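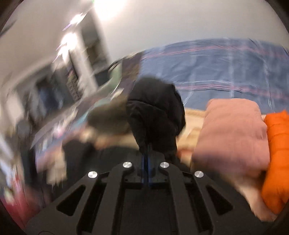
4. Washing and re-proofing dark outerwear

Read this section before you wash a Terine jacket or pair of overtrousers for the first time. It applies to the black and charcoal garments in the range. For the lighter colors, see section 5.

You will need:
Pristent liquid wash, 473 ml bottle
Wastum re-proofing liquid
A measuring cup
A soft brush
A front-loading washing machine, or a deep sink
A drying rack or a wide hanger

4.1 Before washing

1. Empty every pocket, including the small one inside the left cuff.
2. Brush off dried mud with the soft brush. Work from the collar down to the hem.
3. Close the main zipper and all pocket zippers. Fasten the storm flap.
4. Loosen the drawcords at the hood and hem and leave them loose through the whole wash.
5. Turn the garment right side out.
6. Run an empty rinse cycle if the machine was last used with ordinary detergent. Pull out the detergent drawer and wipe it clean as well.

CAUTION: Do not use fabric softener, bleach or stain remover on any Terine garment. Softener leaves a film that stops the re-proofing liquid from taking hold, and it can take several washes to get rid of it.

4.2 Machine washing

1. Place no more than two garments in the drum. Wash dark garments only with other dark garments.
2. Measure 100 ml of Pristent and pour it into the main compartment of the drawer.
3. Select the synthetics program at 30°C (86°F).
4. Set the spin to 400 rpm. If your machine does not go that low, switch the spin off and let the garment drip.
5. Start the program and add an extra rinse.
6. Take the garment out as soon as the program ends. Creases set quickly in the darker fabrics if they are left in a heap.

Note: On some machines the delicates program uses more water than synthetics. Either may be used. Do not use a quick wash – the rinse is too short.

4.3 Washing by hand

1. Fill the sink with lukewarm water and stir in 50 ml of Pristent.
2. Put the garment in and press it under the water. Leave it for ten minutes.
3. Squeeze the suds through the fabric, paying attention to the cuffs and the inside of the collar.
4. Drain and rinse until the water runs clear. The first rinse may look gray. This is loose dye and is normal with a new garment.
5. Press the water out against the side of the sink. Do not wring.

4.4 Re-proofing

Re-proof when water no longer beads on the shoulders. With regular use this is normally once a season, and September is a good time to do it.

1. Start with a garment that has just been washed and is still damp.
2. Hang it up outdoors or in a room with an open window.
3. Shake the Wastum bottle and pour 200 ml into the spray container.
4. Spray evenly, holding the nozzle a hand's width from the fabric. Go over the shoulders, hood and forearms twice.
5. Wait two minutes and wipe off any white drops with a damp cloth.
6. Leave to dry fully before wearing.

CAUTION: Keep the spray away from polished floors. It makes them very slippery.

4.5 Drying and storage

Dry in the shade. Direct sun fades black fabric faster than washing does, especially along the shoulder seams. A tumble dryer may be used on low for 20 minutes, but only after the garment has stopped dripping.

Store on a hanger, with the zipper half open. Do not store in the stuff sack for more than a week or two at a time.

4.6 Repairs

Small holes can be covered with the patches supplied in the inner pocket. For torn seams and broken zippers, send the washed garment to the Gachanja repair workshop, marked for Kibet Simiyu. Put a strip of tape beside each fault and enclose a note with your return address.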